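Keys: a sort-out before the fall
From the Vilach Residents' Newsletter, August 20, 2019

The office has been asked for a short piece on keys, following the lock changes in the Clorkov building in May. Most of what follows applies to all 220 apartments and not only to the ones that had new locks fitted.

The usual trouble is too many keys on too many rings. A household starts out with one front door key and one mailbox key. A few years later there is a drawer with bike lock keys, a key to a suitcase that went to the thrift store, two copies of the old storage room key and something small that might belong to a window. When a lock is changed, the old keys tend to stay on the ring next to the new ones, and they look very much alike.

Start by getting everything out of the drawer, the coat pockets and the bowl by the door and putting it on one bare table. A pale surface is best, as small rings and loose fittings show up well on it.

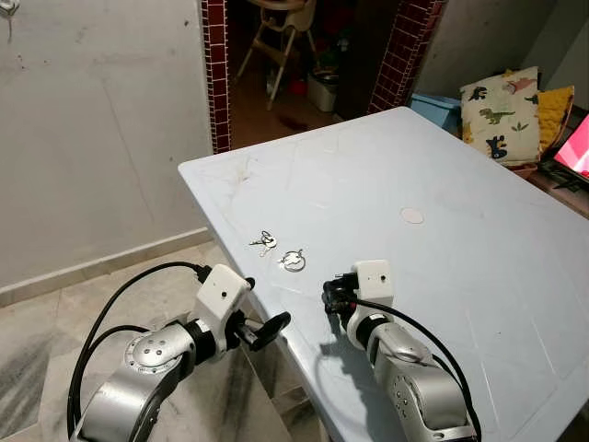 A bunch of silver keys and a separate metal ring on the light blue tabletop.

Take each bunch in turn and try every key in the lock you think it fits. Do this with the door open. If the key turns both ways without force, it stays. If it goes in but does not turn, it is most likely from before May and can come off the ring. Keys that do not go in at all can be set aside until the end, when you have been through the mailbox, the bike room and the storage room as well.

Once you know what you have, make up the rings again by use. Three sets suit most homes:

Everyday. Front door, building entrance and mailbox. This is the set that goes out with you, so keep it light. A heavy bunch hanging from a car ignition is hard on the ignition, and a heavy bunch in a pocket is hard on the pocket.

Household. Storage room, bike room, windows, anything with a small key that is used a few times a year. Keep these on a hook out of reach of young children.

Car. On its own, or with one light tag. If your car key has a plastic head, look it over for cracks where the head meets the blade. A locksmith can often fit a new head before the old one splits – it is a much smaller job than replacing the key.

Lay the sets out side by side with a gap between them before you put anything away. It is easy to see at that point if a key has ended up in the wrong place, and easy to swap it over. 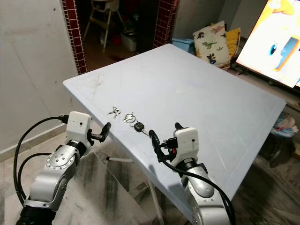 Tags and labels

Do not write your address or apartment number on a tag. A color or a single word is enough. Gisler Hardware on the corner has plastic tags in packs of 20, and the office keeps a small supply at the front desk for anyone who only needs one or two. Round stickers work on flat key heads but come off in a warm pocket.

Copies

Building entrance keys are restricted and can only be copied through the office. The charge is $16 per key and the wait is normally a week. Apartment and mailbox keys can be copied anywhere. Try a new copy the same day and keep the receipt – shops will recut a bad one if you bring it back soon.

Old keys

Keys that no longer fit anything can be dropped in the metal box beside the Astero Street entrance. They go for scrap with the old locks. Please take off plastic heads, tags and cords first, and do not put car keys in the box. If you are giving up a storage room, that key has to be handed in at the desk and signed for, as it is still listed under your apartment.

Spare sets left at the office are kept in numbered envelopes. If your lock was changed in May and you left a spare with us before then, please bring in a new one and collect the old.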